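Castik Wrist View Kit
Gumadgate Robotics Supply
Updated 4/29/20

Castik is a small camera and mount for two-finger grippers, sold with the grasp-point software from the Kravchuk method. The method picks a grasp from the wrist image alone. It needs no overhead camera and no 3D model of the object.

What it does
The software looks for parts that stick out from the body of an object, such as handles and knobs, and ranks them by how well the fingers can close on them. It was trained on 1,662 labeled wrist views of kitchen items. A separate set of 766 views was held back for testing. Clear lids and shiny tabletops are included in both sets, as these gave the older Hellow version the most trouble.

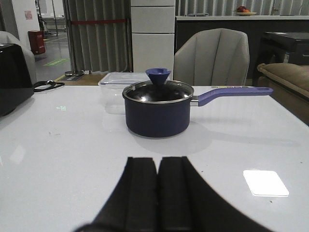

Wrist view of a lidded saucepan on a glossy white table. The knob and the long handle are both purple.

For lidded pots the ranking is done twice, once for the lid and once for the pot. Your control program chooses which list to use. Reflections are masked before ranking, and the mask can be switched off in the settings file.

In the box
Camera and mount
Cable and four screws
Calibration card
Software license for one arm

Specifications
Weight with mount: 33 g
Shortest working distance: 200 mm

Notes
The fingers must stay in view at the bottom of the image. Run calibration again after changing fingertips. Arm and gripper are sold separately.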